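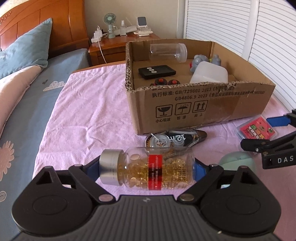
Minutes of the Pullgate working meeting, November

Category: Group notes / Manipulation / Handheld data

Present: Talha Sethi (chair), Darius Ardeleanu (minutes), the two annotators, the three home collectors by phone, and our guest from the Kelmendi group, who joined after the first item.

We started at ten past nine with coffee still being poured, and Talha thanked everyone for coming in on a morning when the parking lot was half closed for paving. He also thanked the home collectors in particular, who have been doing this in their own bedrooms and kitchens for weeks now and have been very good-natured about it.

1. Last meeting's minutes

Accepted with one correction. The sentence on "gripper drift" should have said that the drift was in the pose estimate and had nothing to do with the gripper itself. Darius apologized for the muddle and has fixed the copy in the shared folder.

2. Where the collection stands

Talha went through the numbers slowly, at the request of those on the phone. We now have 889 usable demonstrations of the box-packing and unpacking task, recorded in 30 home sessions. A further 113 demonstrations were set aside, mostly where tracking was lost for too long to be patched. He said he was pleased with the total and a bit less pleased with the spread, as we are heavy on bedrooms and light on everything else. Beds are convenient for the collectors: the box sits at a good height, there is plenty of space to put things down, and a dropped bottle doesn't roll off under the refrigerator.

One of the collectors said, very reasonably, that the task sheet never told them to avoid the bed. Talha agreed and said the sheet would be changed. It was felt that a mix would be best, and that we should certainly not throw out the bed sessions, as a soft surface with a wrinkled sheet on it is a good deal harder than a tabletop and the policy ought to see it.

3. Result of the comparison runs

This was the main item and took up most of the morning, so the notes are fuller here.

Darius presented the comparison between the two ways of cutting up the demonstrations before training. In the first (the way we have done it since spring) every demonstration is one long piece, from the first reach to the last release. In the second, which we have been calling the Otine split, each demonstration is cut at every firm grasp and every release, and the pieces are weighted so that the short, fiddly moments around the grasp count for more than the long carries between.

Both versions were trained on the same demonstrations and tested on the same set of objects, with 91 trials each. The Otine split came out ahead on small rigid objects and on anything with a smooth curved side. On soft things, plush toys above all, there was no difference that Darius would want to defend in front of a reviewer. He had made a table with the breakdown by object and it was passed around, though the print was rather small and the people on the phone had to take our word for it. He will send it on.

There was a long and friendly discussion of the clear bottles. The supplement bottle has become everyone's favorite hard case: it has a clear plastic body, a brushed silver cap and a curved side for the pads to hold when it is lying down. Our guest from Kelmendi said that their group had given up on transparent objects for a while and then gone back to them with shorter clips, which is much the same idea arrived at from another direction. She asked whether the softgels inside help, by giving the camera some color to go on. Darius thought they might well, and said he would love to see the same bottle tried empty. Talha liked this and asked that it be added to the test list along with an empty clear jar, so that we have both shapes.

One of the annotators raised a point which the rest of us had missed. With the Otine split, the cut depends on someone (or something) deciding when a grasp is firm, and in her experience the two annotators do not always agree about that. She tends to mark the cut when both pads have first touched the object, and her colleague waits until it is clearly held. Talha said this was exactly the kind of thing he was hoping to hear at these meetings. After some back and forth it was settled that the cut goes where both pads are in contact and the object has stopped shifting between them, and that the annotators will redo a small batch separately and compare before anyone retrains.

Our guest also asked how the two-handed demonstrations are handled, where one gripper holds on to something and the other is waiting nearby or coming in to help. At present each hand gets its own cuts, and the pieces are lined up again afterward by time. Darius admitted that this leaves some rather odd pieces in which one hand does nothing at all. He does not know yet whether they do any harm – his feeling is that they teach the policy to keep the idle hand out of the way, which would be welcome – but he has not tested it and asked that it be written down as an open question. So it is.

4. Clutter in the home sessions

The collectors had been asked to use their own belongings, and they have certainly done so. Between them we have had remote controls, correction tape, card packs, plush toys, jars and little bottles of every kind. Talha said he was delighted with this and would like it to go on. The only request is that the cardboard box be left with its flaps fully open at the start, as a half-closed flap hides the contents from the gripper camera and we lose the first reach.

There was some talk of whether backgrounds should be tidied. Talha was firmly against it. Nightstands, pillows, power strips, closet doors and the rest of it can all stay where they are, provided the collector is comfortable having them recorded. Anyone who would prefer not to show something should simply move it before starting. The collectors are also reminded to check for letters, prescriptions and family photographs, and to turn phone and tablet screens off.

5. Equipment

The replacement finger pads have arrived from Indier and are in the second drawer. Please change both pads on a gripper at the same time and write it in the log, even if only one looks worn. One collector said that her wrist gets sore after a long session and wondered if anybody else had the same trouble. Two others did. Talha was sorry to hear it and asked that sessions be kept shorter, with a proper break in the middle, and nobody is to feel that they are letting the side down by stopping early. Darius will look into a lighter handle, though he could not promise anything before the new year.

6. Things to do

Darius – send out the comparison table, in larger print this time; add the empty bottle and the empty jar to the test list.

Annotators – redo the small batch with the new rule for the cut, separately, and report on where they differ.

Talha – rewrite the task sheet to ask for tables, counters and floors as well as beds; send the pad-changing note to all collectors.

Collectors – flaps open, shorter sessions, and please keep sending in the spoken comments at the end of a recording, as they have been a great help.

7. Any other business

Our guest kindly offered to run the Otine split on one of the Kelmendi sets, if we can send the cutting script with some instructions a newcomer could follow. Darius said the script was in better shape than the instructions. He will spend an afternoon on them.

The broken blind in the meeting room was mentioned again.

The meeting closed at twenty to twelve. The next one will be at the same time of day, in the downstairs room if the upstairs one is still being used for exams.

Minutes taken by Darius Ardeleanu, read over by Talha Sethi.

Recent group notes
Pullgate working meeting, October
How we label a release
Notes for new home collectors
Pad wear and the equipment log
Reading group: short clips and long tasks

Contact the Pullgate group | © Pullgate group, all rights reserved | Back to top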